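Listow Allotment Society: minutes
Jan 10, 2020
By Randi Haugen

The chair, Dardo Ojeda, opened at the second attempt, the first having been drowned out by the kettle. Minutes of the June meeting were agreed by those who remembered it.

1. Water. The standpipe by the Vik gate dates from 1966 and drips accordingly. Kullex want 1096 pounds to replace it. Mr Ojeda asked whether the sum included gold taps. Left over. 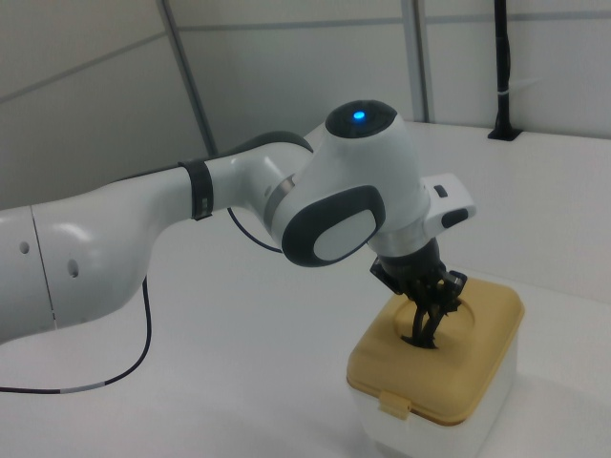 White arm above the table, with small container.

2. Sheds. Paint may be any shade of green. A long talk followed on whether turquoise is green. Vote tied; the chair, who owns the turquoise shed, found that it is.

3. Compost. We ordered 10 bags from Potby and got almost 200. Members are urged to take some home. Members were urged last time too.

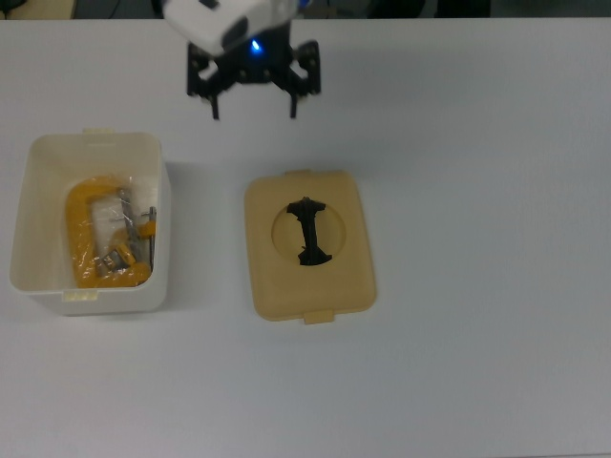
Gripper over the white tabletop, fingers empty.

4. Rents. No change, to general relief and one short cheer.

5. Any other business. Randi Haugen asked that marrows no longer be left on her doorstep at night. Noted without promises.

Closed when the biscuits ran out.

Comments
Plot 7: Turquoise is blue. I want this minuted.
Moira: Can the compost be moved off the path? I have a pram.
D. Ojeda: It is green in the evenings.

Last updated: Monday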